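Wed 20 July - equipment planning, hand replacement and spares

Went through the quotes again before the order window closes. Three open lines: second hand for the Kozma arm, spare fingertips, and a proper power supply for the bench.

Ondum quote for the hand is 2646, delivery extra, lead time 11 weeks. Jinden are cheaper on the unit itself but want the controller board bought with it, and we already have two boards in the cupboard. Asked them for a price without the board. If they won't split it, Ondum wins on total cost.

Fingertips are 86 a set from Ondum. Jinden only sell the whole finger. Tips are what we wear through, so this counts for more than the headline price. Proposal: 11 sets on the same order, to share the carriage. Check whether the tips for the current hand fit the new revision - the drawing shows the same hinge but doesn't give the pin diameter. Measure ours before ordering.
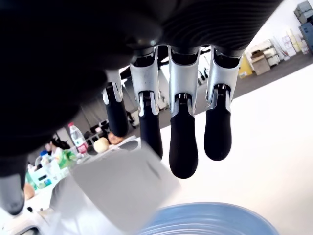
Mounting plate: the bolt pattern on the new revision is different, so budget for an adapter. Can be cut in-house if the material is in stock. Allow a day of machine time and put it under workshop, not equipment.

Power supply: the present one trips when all the fingers close at stall current. Software limit is in place and works, but it costs us grip force on the heavier items. Want a unit with at least double the headroom. No quote yet. Do not order the hand without this, or the new one will sit under the same limit.

Wrist camera stays as is. Considered a second one for the side view and dropped it - the cable run through the wrist is full.

Water (the pouring project) has asked for bench time from August. They need splash covers for the wrist connector and have agreed to pay for them out of their own budget. Get that in writing. Their code goes on the cover line only, everything else on ours.

To do:
- chase Jinden for the split price
- measure hinge pin, old hand
- two quotes for the power supply
- ask Ondum if the lead time applies to tips as well
- check plate stock

Repair of the old hand not costed yet. Leave the line in at zero for now.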